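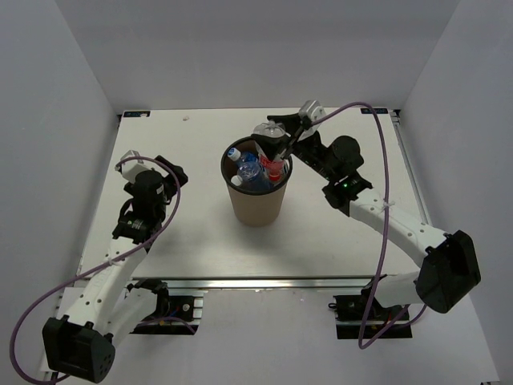
A tan paper cup with bottles in it, on a white tabletop.

Dalleck travel bottle set: review
By Salamatu Annan
July 9, 2023

I bought the Dalleck set in January, before a run of work trips to Lornness, and have used it on every trip so far. It replaced a mixed bag of hotel miniatures and an old Skatex set that leaked shampoo into a pair of shoes.

You get four soft squeeze bottles, two small pots for cream, a sheet of labels and a zip bag. The bottles are silicone with a hard plastic collar and a flip lid.

Filling

The necks are wide enough for shower gel and thin conditioner straight from the big bottle. Thick conditioner is slower and I ended up using a teaspoon. There is no funnel in the pack, although the older version had one. Fill to just below the shoulder, squeeze out a little air and close the lid before you turn the bottle over.

Leaks

On flights I had no leaks from the bottles. One of the pots let out a smear of face cream on the way home because I hadn't screwed it down straight. The thread is shallow and easy to cross.

Cleaning

This is the weak point. Silicone holds on to smells, and the bottle I used for a mint shower gel still smells of it after two washes. A bottle brush gets into the body but not under the lid hinge, where gel dries and goes hard. I soak the lids overnight.

Labels

Poor. Mine peeled off in the first week. I now use a laundry pen on the collar and go over it again when it fades.

Price

I paid £23 from Appiah, who also sell spare lids in packs of 2. Postage took nine days. Supermarket sets cost a lot less, but the lids on the ones I've tried have split.

Would I buy it again? Yes for the bottles. I'd leave the pots at home and put cream in something with a deeper thread.

Score: 7 out of 10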